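Subject: Re: [homenet] Labeling patch cables before the move

Huguette Campbell wrote:
> We have 21 drops coming into the closet and I'd like to
> label everything before we unplug it in June. Do you
> label the cable, the port, or both? And do you bother
> with color?

Both. I did ours last year at Codance and only labeled the ports at first, and then had to trace half of them again after someone swapped two switches. Put the same number on each end of the cable, about two inches back from the plug, so you can read it without pulling anything. 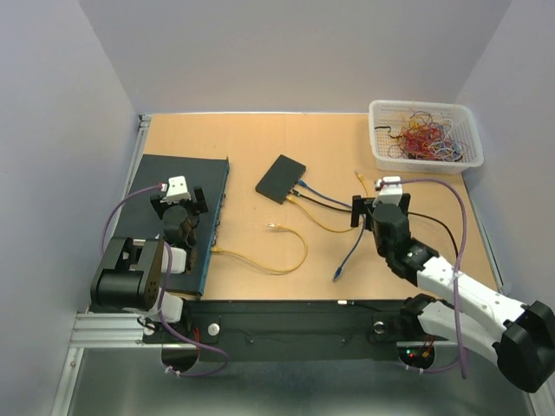
On color, keep it simple. We used blue for desks, gray for printers and phones, and yellow for anything that goes between switches. Yellow shows up well on a wood surface or against a black switch, and you can follow it back to its port by eye even when it loops around on itself. Check the clips on the clear plugs while you're in there. I replaced a lot of broken ones.

For labels, the wrap-around kind with the clear tail holds up better than flags. Flags catch on everything. Start numbering at 103 if your wall plates already use the low numbers, and leave 109 to 113 open for later.

I can send you my spreadsheet if you want it.

Piret Vasiliauskas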